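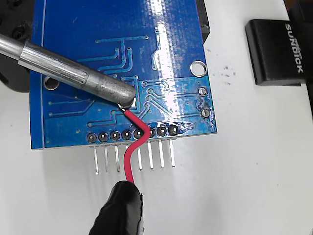

January, evening. Bench notes and the rest of the day

Back on the blue board after supper. The red wire is the one I had been putting off. The pad it goes to is small and square and sits near the middle, with traces running close by, so there isn't much room for the iron. I stripped the end short. Last time I left too much bare and had to cut it back.

Iron set at 700 F, same as for the last board. Ilse Dierckx says that is too hot for small pads and she is probably right, but at lower settings I end up holding the tip on for too long and that seems worse. I will try it lower on the spare.

The wire has a kink in it from being wound up in the drawer. I thought about straightening it and left it. It runs down over the header pins and I don't like that much. When everything else is in I'll route it around the side and put a dab of glue on it.

There is a smear of solder on the mask next to the last header pin, on the right. It isn't touching anything that matters as far as I can tell. Needs to come off with braid anyway before I put power to the thing. Write this on the list.

List for tomorrow:
Braid (nearly out, order from Hutchins)
Clean off the smear
Check the header pins with the meter, each one to the next
Tug on the red wire, gently
Find the other tweezers

Order from Moromar came at noon. I paid for 300 resistors and got the wrong value, so that is a phone call. The bag of heat shrink was fine.

Stopped at 9:30 because my neck hurt. The chair is too low for this table and I keep saying so. Put the phone book under the cushion, which helped for a while.

Letter from Eltetcombe about the room for the spring meeting. They want 397 for the day, up from last year. I will write back and ask if that includes the tables. Ilse wants to bring her radio set and will need an outlet near the wall.

Cold again. Left the hall heater on low and went up to read.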